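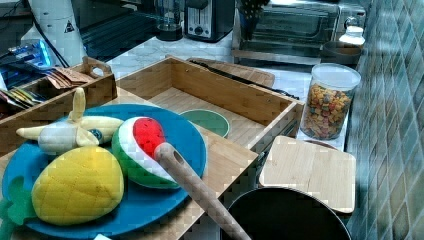

# Pevport Counter Set

Pevport is a list of ordinary kitchen counter items with a short written record for each one. It covers dishes, containers, utensils, packaged food and drink, and soft toy food. The records were written by people and checked once by a second reader.

Current release: version 3, January 2026.

## What's in it

- 2542 written records
- 648 items with a name and a category
- 473 of those items also have measurements

An item can have more than one record. The usual reason is that it was moved, refilled, or put inside something else, and the old text no longer fit. Old records are kept and marked `superseded`.

Files:

- `items.csv` – one row per item
- `records.csv` – one row per record, linked by `item_id`
- `categories.txt` – the category names, one per line
- `CHANGES.md` – what changed between versions

## Fields in items.csv

| Field | Meaning |
|---|---|
| `item_id` | Number, never reused |
| `name` | Short everyday name |
| `category` | One of the names in `categories.txt` |
| `material` | As specific as we can be, otherwise blank |
| `color` | Main color first |
| `holds` | `item_id` of anything normally kept in it |
| `height_mm`, `width_mm`, `depth_mm` | Outside size, blank if not measured |

`material` is blank more often than you might expect. If a container has no mark on it and the person writing the record wasn't sure, the field stays empty. Please don't fill these in from the name. "Wood" and "bamboo" are both used, and an item is only listed as bamboo when the writer was confident.

## Naming

Names are the ones you'd use when asking somebody to pass you the thing. A few rules keep them from drifting:

1. Color goes before shape: "blue round plate", "green round dish".
2. Toy food always starts with "plush" if it's soft: "plush banana", "plush watermelon slice". Real food never gets a prefix.
3. A container is named without its contents. A jar of cereal is `jar, clear, white lid`, and the cereal is its own item listed under `holds`.
4. Packets and sachets are recorded as a bundle when they are stored standing together. Single packets get their own row only if they are kept apart.
5. A part that doesn't come off is not an item. A drawer pull belongs to the drawer.

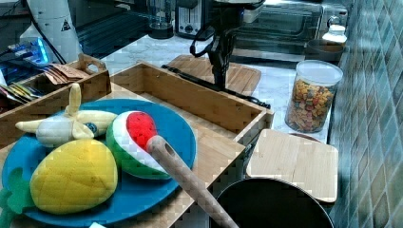 Rule 4 has caused the most edits. In version 2 some sachets were listed one by one and others as bundles, so the totals for the drinks category couldn't be compared with anything. They were all redone as bundles. If you used the older file, drop the single rows and keep the new ones. The Testberg list, which we borrowed the category names from, still has them singly, so a straight merge will give you duplicates.

## Plates and what sits on them

A plate with toy food on it is written up as a plate plus separate fruit records. The order in the text is plate first, then whatever is on it, left to right. Leaves, peels and tags that are sewn on are mentioned in the record for the fruit. A utensil lying across a plate is recorded with `resting_on` in `records.csv` and does not count as something the plate holds.

## Drawers, boxes and organizers

These were the hardest to keep straight. People called the same kind of object a box, a tray, an organizer or a drawer depending on where they stood. The current wording is:

- **drawer** – has a front panel, usually with a handle or knob
- **box** – open top, four walls, no front panel
- **caddy** – has compartments and something to carry it by
- **organizer** – has compartments, nothing to carry it by

Records written before this list was agreed on keep the writer's own word. The `name` field in `items.csv` was updated – the text wasn't. 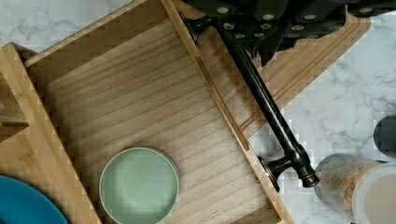
*Open light-wood drawer with a dark metal bar pull and a small round green dish near one end.*

For shallow round pieces, use "dish" unless you know what the piece was made for. Low dishes and container lids look much alike from above, and we had several that changed name between versions. "Dish" is safe for both.

## Known problems

- Measurements were taken with two different tape measures. The Bolger tape reads short at the end, and rows measured with it have `B` in the `notes` field.
- Plush items give under the ruler. Treat their sizes as loose.
- `color` for patterned items lists the main color only. Stripes and stitching are in the text, if anywhere.
- The category `utensil` mixes cooking tools and tableware. A split is planned for June.

## Using it

Both CSV files are UTF-8 with a header row and commas as separators. Commas inside a field are quoted. Blank means unknown, and `none` means we looked and there wasn't one.

## Corrections

Send corrections to the Dremano list with the `item_id` in the subject line. One item per message, please. Suggestions for new category names go in the same place, with at least one item that would use the name.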